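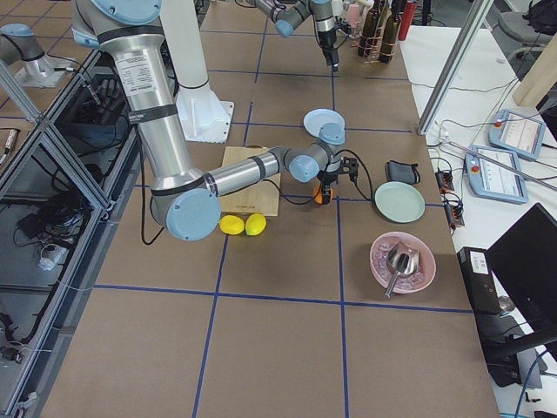

Fig. 4. Two-arm table laid out for the drinks task, pendants on the side table.

4. Setting the table

Read section 3 first. The Deris notes say a new team can be running in 30 minutes. No team at Blackwood has managed it, so book the whole evening.

4.1 Put both arms in the park position from their own pendants. The "park all" button in the Fuvico software is supposed to do this. Check each arm by eye anyway.

4.2 Lay out the objects using the taped grid. Lemons go in front of the cutting board, side by side. The ice bowl goes lower right with the scoop in it.

4.3 Set the speed to 30 per cent on both pendants. Leave it there until a full run has gone through cleanly.

4.4 Load program 289 and step through it one move at a time, with one person at each red stop button.

NOTE: Program 1454 is last year's Cukdale competition entry. It scored well on the day, with fresh ice and a patient judge. Don't treat it as proof of anything.

CAUTION: Keep hands off the board while either arm is live. "It's only on slow" is not a safety measure.

4.5 Write down every run, including the bad ones. A success rate of 70 per cent taken from the runs you happened to like will be sent back by Theano Christodoulou.

Filed under: Robotics Club > Handbooks > Table tasks
3 shares | 0 comments
Contact the club | © Blackwood Robotics Club | Back to top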